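Home Issues Authors Methods Contact

1st November
Duyên Doãn

3.2 Garment classes and the starting position

The clothing considered in this study was drawn from the children's stock of the Provora reuse store in Flanness. A total of 1,669 garments was examined. Each was assigned to one of 18 classes according to its cut, without regard to size label, fabric content or maker. Earlier work on household folding has usually sorted clothing by the name printed on the price tag, so that a knitted tunic and a pleated party dress may both be entered as "dress." The two fold very differently, and the present classes were drawn up to keep them apart.

Dresses with a fitted bodice and a gathered skirt form Class 4. The class gave the most difficulty during the preparation of the folding guide and is treated here at greater length than the others. The garment has two regions that respond to handling in different ways. The bodice lies nearly flat when placed on a table and keeps its outline when an edge is lifted. The skirt contains more cloth at the hem than at the waist, and the surplus collects in soft ridges that shift whenever the waist is moved. A fold line taken across the waist seam therefore passes through a single layer of bodice at one side and a variable thickness of gathered cloth at the other.

Short puffed sleeves add a further complication. In adult shirts the sleeve is long enough to be turned back along the body and to lie there under its own weight. A puffed sleeve on a small dress is too short for this and tends to spring outward again. Figure 4 gives an instance of the class, laid flat and face up on a wooden tabletop: the bodice is white with a print of small orange flowers, the collar, sleeves and gathered skirt are orange-yellow, and a small bow sits at the center of the collar. The hem is toward the near edge of the table. This was adopted as the starting position for all garments in Class 4.

The face-up position was chosen after some discussion. Most published instructions for dresses begin with the garment face down, which leaves the front of the bodice showing once the sides have been brought in. Store staff objected that trim at the neck was then pressed against the table and could not be inspected before folding. Loose bows, missing buttons and stains at the collar are the most frequent grounds for withdrawing a child's dress from sale, and the inspection was already part of the daily routine. Beginning face up allows the inspection and the smoothing of the skirt to be carried out together. The garment is turned once, after the skirt has been settled.

3.3 Settling the skirt

Before any fold is made, the bodice is held lightly at both sides near the waist and the skirt is drawn down until the side seams lie straight. The hem is then spread to its natural width. Pulling the hem beyond that width was found to lift the waist seam and to twist the bodice, and the guide advises against it. Where the skirt has a lining, the lining is straightened first.

Once the skirt is settled, its two outer portions are brought in to the width of the bodice. The ridges of the gathers should run from waist to hem and should not cross one another. The sleeves are laid in last. The dress is then folded upward from the hem, either in two or in three according to its length, and the finished piece is placed in the basket with the folded edge upward.

Baskets with rigid sides were preferred to the canvas bins formerly used at the store. Small folded dresses have little stiffness and lean outward when they are not supported, and a leaning row must be refolded when the top pieces are taken out. The Vuva shelving in the sales area accepts either type, so no change to the room was required. It remains to be established whether the same order of steps is suitable for dresses with long sleeves, which were entered under a separate class and are taken up in the following section.

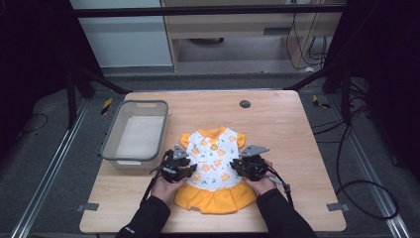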